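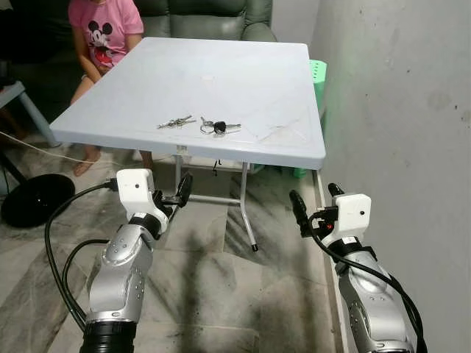
Why Do Keys Have Wiggly Edges?

A key is a small piece of metal that grown-ups spend a large part of their lives looking for. It also happens to be rather clever.

Inside an ordinary front door lock is a row of tiny metal pins, pushed down by springs. When there is no key in the lock, the pins get in the way and the middle part can't turn. Slide in the right key and its bumps and dips lift every pin to exactly the right height. The middle part turns and the door opens. Slide in the wrong key and you stay outside in the rain, having a think.

Are all keys wiggly?

No. Some have a long, plain stem with a chunky bit at the end, and some have little dimples instead of bumps.

What are the parts called?

The flat bit you hold is the bow (say it like the bow on a present). Some bows are bare metal and some are covered in plastic, which is kinder to cold fingers. The long bit that goes into the lock is the blade.

And the ring?

A split ring is a piece of wire coiled round on itself so that it overlaps. To get a key on, you prise the coil apart and push the key all the way round. It is very good at holding keys and even better at breaking fingernails.

Try this

Ask to borrow 3 old keys. Lay a sheet of paper over them and rub gently with the side of a crayon. Can you match each rubbing to its key? Then give the keys back. Somebody will be wanting them in a minute.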